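We use cookies to remember your settings and to see which stories get read. By staying on this page you agree to this. Accept | Manage choices

Print this story | E-mail this story

The white table theory

A feature for people whose desks have disappeared under paper

I have a drawer in my kitchen that is nothing but receipts. I also have a desk, or I'm told I do, under the appliance manuals and the school forms and a 12-page letter from the water company that I keep meaning to read (I'm never going to read it). So when my editor asked for a piece about paper clutter I said yes before she'd finished the sentence, partly because it meant leaving my own desk for a while!

My first stop was Hendano, the little furniture showroom on Joubert Street, where I spent a whole afternoon sitting at tables I can't afford. And I came home with a theory, which is that you should own one big, plain, white table and keep it almost insultingly bare.

White is merciless, that's why it works. On my old brown desk a balled-up shopping list can live for a week and I'll walk right past it. Put the same ball on a white top and it even has a little shadow! You can't not see it. You pick it up just to get some peace. 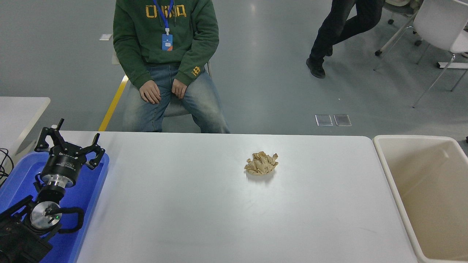 Then there's the question of the bin, and I have feelings about bins. Most of us put them on the floor under the desk, where we kick them, or over by the door, where we miss them. I now want mine big and right up against the side of the table, with the rim about level with the top, so that getting rid of something takes one lazy push of the hand. No aiming and no bending. A wide mouth helps, and so do sloping sides. I'd also go for a pale color, cream or something close to it, so the thing sits quietly next to the table and you stop noticing it's a trash can at all.

I tried this at home with a storage tub propped on two crates (my family had opinions) and in one weekend I got through 200 pieces of paper. I know it was 200 because I kept a tally on the back of an envelope, and then of course the envelope went in too. At least 50 of them were coupons for a pizza place that closed.

A few things I learned along the way. Crumple, don't fold. A folded sheet still looks important, and you'll slide it back into a pile without thinking, but a crumpled one has had its fate decided. If your town recycles paper, check whether they'd like it flat first – mine doesn't mind – and keep anything with your account numbers on it aside for the shredder.

Trays are next. I'm all for one tray with a raised rim, in a color that shouts. Bright blue is my pick. Whatever has to stay out on the table goes on the tray, over to one side, and the middle belongs to you. When the tray fills up, you deal with the tray. You don't get a second tray. I had three at one point and they were just shelves for guilt. 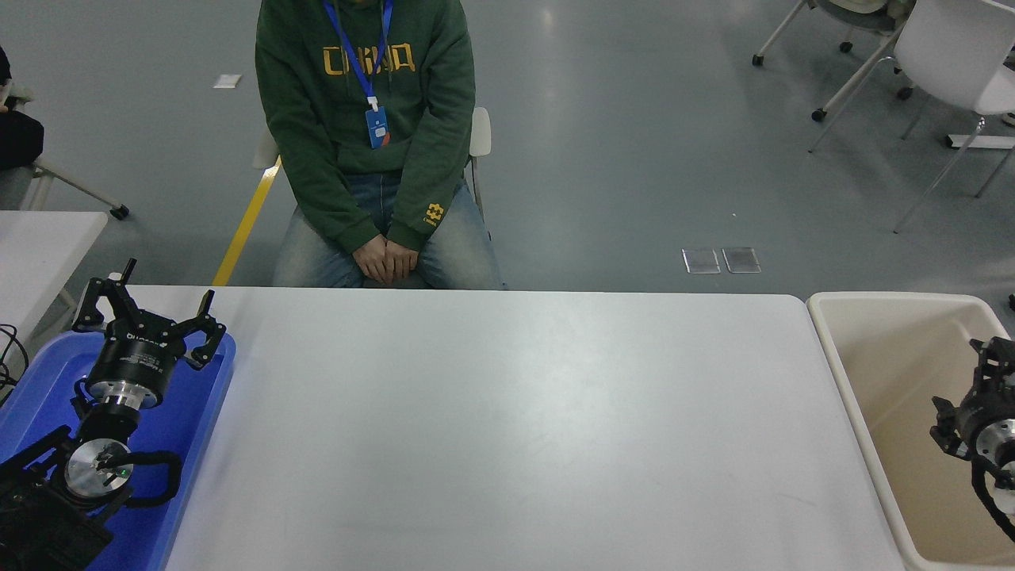 Home & Habits
Words by our home columnist
Thursday, October 14, 2021

And please, get a decent chair. I used to do my sorting standing up, which felt brisk for ten minutes and then I'd wander off to make toast. Now I pull a plain white chair in close and sit up straight, and before I touch a thing I put my hands in my lap for a moment and just look at the table. It sounds silly. It's the best part of the whole routine, and my mother, who has never owned a receipt drawer in her life, does it without thinking.

Rounded corners are worth asking for as well. Anyone who has caught a hip on a square one while carrying a stack of folders will back me up.

As for cleaning, a smooth white top shows scuffs, no way around that. I keep a tub of Harnemora paste under the sink and go over mine on Sunday nights with a damp cloth. It won't shift everything. I've still got a gray streak from January that I've decided to live with.

The Flatley, the table I fell for at Hendano, is out of my reach for now, so I've painted an old door and put it on trestles. The paint cost me less than 100 dollars, brushes included, and the drawer is next. I've got as far as opening it.

Print this story | E-mail this story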